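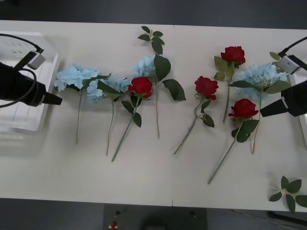 Thread on what changed at our packing hall after the arms went in. I run process engineering for Halvorsen, artificial flower stems and made-up bunches, mostly for retail displays. The stations are the two-arm type, one gripper from each side of a white table. Stems go on it flat in a loose row, heads away from the front edge, red roses and pale blue hydrangeas on the current mix, four of each. The job is picking single stems out of a row where the heads and leaves overlap.

2/ Before this, a bunch was made by one person standing at a bench with open cartons behind them. Pick, turn, gather, tie, sleeve, box. The picking was most of the reaching and nearly all of the complaints about shoulders. Tying and sleeving were never the problem. We automated the picking only.

3/ The first line started in July. We have 22 people on the floor, same as before. I get asked this first every time so it goes near the top. Agency cover in peak is lower. That is a real loss of hours for people outside the company and I don't think it should be left out of the accounting.

4/ Output on the rose and hydrangea mix is 1,810 bunches per shift across the hall. The supplier quote had a higher figure. The quote was made with straight stems. Ours have been in a carton under other stems for weeks and they are bent in whatever direction the carton bent them.

5/ Leaves are harder than heads. A hydrangea head is big and soft and gives the vision system a lot to work with. Its leaves are broad and lie over the neighbor's stem. The grip point has to be on bare stem, below the lowest leaf, and when two stems cross there the system sometimes picks the wrong one and drags both.

6/ A double pick takes longer to clear than a missed pick. A miss is retried automatically. A double stops the cycle and calls the operator. We tuned toward misses on purpose. Cycle time went up a little and stops went down a lot.

7/ The fix that helped most cost nothing. Operators started laying stems with the heads staggered, one higher, one lower, so the leaf clusters don't all sit at the same level. It came from the late shift. It is now in the work instruction, with the shift credited in the revision note.

8/ Loose sprigs. Artificial leaves are push-fit on a lot of these stems and some come off in handling. The station ignores anything without a head. The operator sweeps the table between batches and refits what can be refitted. We wrote this into the job as a task with time allotted, after a month of people doing it in time they didn't have.

9/ What the job is now: load, watch, clear, tie, sleeve. One operator per two stations. On paper it is lighter work. In practice the load is different. You walk more, you get interrupted, and you can't fall into a rhythm because the stops set the rhythm. Several people told me they were more tired in the first weeks. I believed them and we moved the break.

10/ We also got the alarm wrong. The default on the Femach controller is a continuous tone until acknowledged. With several stations running, that was a tone most of the day. Replaced it with a light and a single short beep. I should have asked for this before acceptance.

11/ Skills. Everyone on the floor can clear a stop and restart. 5 people can re-teach grip points for a new stem, and they are on a higher grade for it. Management first proposed a certificate and no grade change. Nobody signed up. The grade went through and the places filled the same afternoon.

12/ Re-teaching a stem takes far less time than I had budgeted, as long as the person doing it has handled the product. The integrator, Bristar, sent us a very good technician who was slower at it than our own packers. He knew the software. They knew where a rose stem flexes when you lift it.

13/ Numbers on quality, since someone will ask. Crushed heads are down. Scuffed stem coating is up, from the finger faces. We tried the softer pads and they wore through at around the point the hard ones start to slip. Currently on hard pads with reduced force, changed every 900 cycles.

14/ Things I would not automate here: mixed short runs. The Jelley order is a different bunch almost every batch, with filler foliage that has no clear grip point at all. Two benches are kept for it, with adjustable height now, and there is a waiting list to work on them. People like making the whole bunch. That was in the staff survey before we bought anything and I read it too quickly.

15/ Rotation was the last change. Half a shift on stations, half on benches, swapped at the break. Throughput cost is small and shows up mainly in the changeover. Reported shoulder and wrist complaints are both lower than under either arrangement alone – small group, one site, so treat that accordingly.

16/ Next review is 11th February. Open items are pad material, a better tray for bent stems, and whether the late shift gets a third bench. I'll post the pad results when the wear test is finished.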